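Buy the hands last

I love this stuff, and I want more small businesses to have a go at it. But every robot budget I get shown starts in the wrong place. Somebody falls for a pair of hands, the hands eat the money, and then there's 838 dollars left for cables, mounts, spare fingertips and the bench the whole thing has to work at!

Start at the bench. Katsaros, the café supplier I do planning work for, spent 10 weeks on theirs before a single quote for arms came in, and I reckon it was the best money in the project. How high is the drip tray? How much room is there between the spout and the glass? Can two hands get in there together without knocking each other (or the next group over)?

Coffee pours in a thin stream while one hand steadies the ribbed glass and the other reaches over the brew head. Look how tight it is.
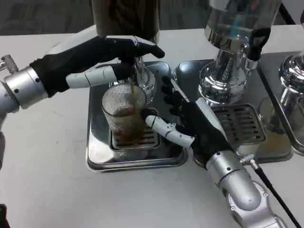

Put the dull lines first

My favourite budget so far gave 45 per cent to arms and hands and kept the rest for fittings, training and repairs. The Nundby quote I read in February had all of that squeezed onto one line, labelled "other". Pull that line apart! Price the cable runs, price the glasses you'll break, and pay your barista properly for the hours spent teaching. Then go and fall in love with some hands.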